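3.2 Vessel form and self-reported portion size
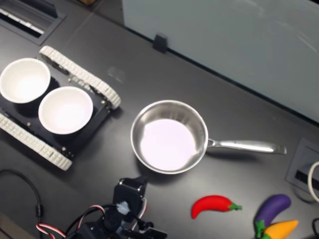

Figure 4. Two plain white bowls of the round form discussed in Section 3.2, on a dark gray tabletop.

Portion estimates given by households depend in part on the vessel from which the food is eaten. Ansari and Horton both treated the bowl as a fixed unit in their diary studies, and neither recorded rim width or depth. The Renham survey was designed to test that assumption. A total of 594 diary entries were collected from 200 households, with the last entry received on 9/20/23. Respondents wrote down each serving of cereal, soup or rice as a fraction of a full bowl, then weighed the same serving on a kitchen scale.

Entries were coded separately by Kerstin Ehlers and Tahmineh Arabzadeh. The two coders disagreed on 17 entries, mostly where the respondent had used the word "level" without saying whether this meant level with the rim or with the inner curve of the bowl. These were settled by a second reading in October and kept in the analysis.

Error was largest for wide, shallow bowls. Respondents using them understated the weight of a serving by a median of 14 per cent, and the error was greater for soup than for dry cereal. Colour had no measurable effect once width was held constant – a result at odds with the Troltell trial, in which width and colour were varied together. Household size was also tested and dropped from the final model. Estimates for plates are reported in Section 3.3.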